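Revised Code of Practice for Hand-Held Gripper Work on Clothing and Household Textiles

From the Standards Office, January 2019

Revision 4 of the Stanico Code of Practice for Hand-Held Grippers has been approved and is now open to all member organizations. The revision adds a new part on clothing, bedding and other soft goods, and it replaces the guidance note on textiles that members have used until now. A summary of the main changes follows.

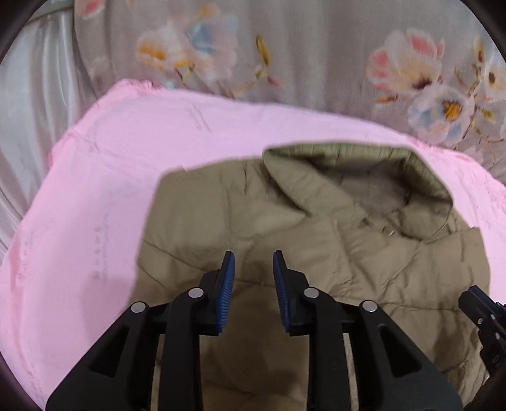
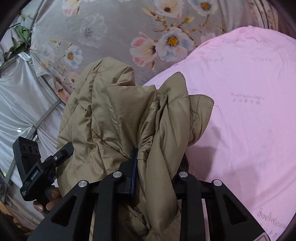
Part C of the Code sets out how a garment is to be presented, held and recorded when a person works with one or two hand-held grippers. It was drafted at the request of members who found that the existing rules, written for rigid objects such as cups, boxes and tools, gave them little help with items that change shape each time they are touched. A quilted jacket is a good case. Spread out with the collar open and both fingertip pads apart, as in the first picture, it has a clear top and a clear direction, and two operators would be likely to describe it in the same terms. Pinched between the fingers and bunched into folds, as in the second, the same kind of garment offers very few fixed points, and the operator's written note becomes much more important. Part C therefore asks for a state to be entered for the garment at the start and at the end of every recording, using one of the terms in the new Table C1: flat, folded, hanging, bunched, or mixed.

Why the change was needed

During the review, the Standards Office examined 3435 recordings supplied by members under the previous edition. Of these, 1404 involved clothing or household textiles. In 922 of the textile recordings the starting state of the item was either missing from the written note or given in words that a second reader could not interpret with confidence. "Normal," "as usual" and "ready" were the most common entries of this kind. The Office does not regard this as a failing on the part of operators. The earlier edition had no agreed vocabulary, and members were left to develop their own.

The review was carried out at Mustlow over the autumn, with assistance from technical staff at Treltik and Ó Briain. Both firms also tried the draft text in their own workrooms and returned detailed remarks, many of which have been taken into the final wording. The Office thanks them for the time they gave to this work.

Presentation of the garment

Clause C.2 deals with the surface on which the item lies. The surface should differ clearly in color from the item, and it should be large enough that the item can be spread without hanging over the side, unless hanging is part of the task. Patterned fabrics may appear in the background. They should not be used directly under the item. Several members asked whether a bed, a sofa or a folding table is acceptable, and the answer is that any of these may be used, provided the surface is named in the note.

Members should note that the Code does not require a garment to be smoothed out before work begins. Creases, puckers and uneven padding are part of ordinary clothing and may be left as they are. What is required is that fasteners be checked by hand before the first recording of each session. Open zippers, loose snaps and hooks can catch on ribbed fingertip pads, and the review found this to be the most frequent cause of a torn lining. Any fastener left open on purpose is to be listed.

Loose threads should be trimmed or removed. Where a thread or a hair is noticed only afterward, the recording may be kept and the matter entered under "remarks."

Grip and release

Clause C.3 introduces three rules on contact.

First, the fingers are to be closed on fabric only, and on the smallest amount of fabric that will allow the task to be done. For padded garments the Office recommends gripping next to a stitched seam where one is available, as the filling there is thinner and the hold is more even.

Second, a garment is to be lifted slowly enough that the operator can stop at any point. No figure is given for speed. The draft contained one, but the trials showed that a single value could not suit both a light scarf and a winter coat, and it was withdrawn.

Third, the fingers are to be opened fully before the gripper is moved away. Dragging a half-closed gripper across quilted or knitted fabric is recorded as a handling fault even when no damage can be found.

Where two grippers are in use, the note should say which one makes the first contact. If the second gripper is present and takes no part in the task, that should be said as well. Members working with one gripper and a separate hand-held recording unit should follow Annex 2, which covers the position of the free hand. The fingers of that hand may appear at the side of the picture. They should stay clear of the gap between the gripper's fingers at all times, and long sleeves, bracelets and rings with raised stones are not to be worn.

Written matter and personal details

The part of the revision that drew the most comment is Clause C.5, on written matter. Textiles in daily use often carry writing: name tapes, laundry marks, signatures, messages from friends, club or school names. Faint handwriting on a sheet behind the work, of the sort found in the second picture, is easily overlooked by an operator whose attention is on the garment. The new clause asks that the full area around the item be looked over before the session and that any writing be dealt with in one of three ways. It may be covered, it may be turned out of view, or it may be left in place and entered in the note as "writing present."

If the writing can be read and includes a full name, an address, a telephone number or an account number, it must be covered. Leaving it in place with a note is not permitted in that case, and a recording found to contain such details is to be withheld until the member's privacy contact has reviewed it. Makers' labels on grippers and other equipment are outside the scope of this clause and need not be hidden.

The Office received a number of requests for a stricter rule under which all writing of any kind would have to be removed. After discussion this was not adopted. Members who work in private homes pointed out that such a rule would mean rearranging other people's belongings on a large scale – a practice that Part A of the Code already discourages. The agreed text is meant to protect residents while leaving their rooms largely as they are.

Checking and upkeep of equipment

Part D has been amended in a few places to match the new material. Fingertip pads are to be inspected for worn or lifted ridges at the start of each working day. Pivot pins and screws on the finger linkages are to be checked by eye and by touch, and a gripper with any visible play at a joint should be set aside until it has been serviced. Pads used on textiles should be brushed free of lint before they are used on anything else. The daily check sheet has been shortened to a single page, and the signature of one person is now enough.

Dates and transition

Members may work to Revision 4 at once. The previous edition will remain valid until the end of August, after which recordings made under it will no longer be accepted for listing. Recordings already listed are not affected and do not have to be described again, although members are welcome to add Table C1 terms to older notes if they wish to do so. Where this is done, the date of the change should be shown beside the new term.

Members that keep their own in-house instructions are asked to compare them with Clauses C.2 through C.5 and to let the Office know of any conflict. A comparison sheet is supplied with the Code for this purpose. In-house rules that are stricter than the Code may stay in force.

Briefing sessions

Half-day briefings on the textile rules will be held at Mustlow during the spring. Each session includes practice in filling out the new note with a coat, a fitted sheet and a knitted item, and participants are asked to bring one of their own completed notes with any personal details removed. Places are offered first to operators, then to supervisors.

Questions on the wording of the Code, requests for printed copies and names for the briefings should be sent in writing to Rosemarie Ehlers at the Standards Office. Please give the clause number in the subject line.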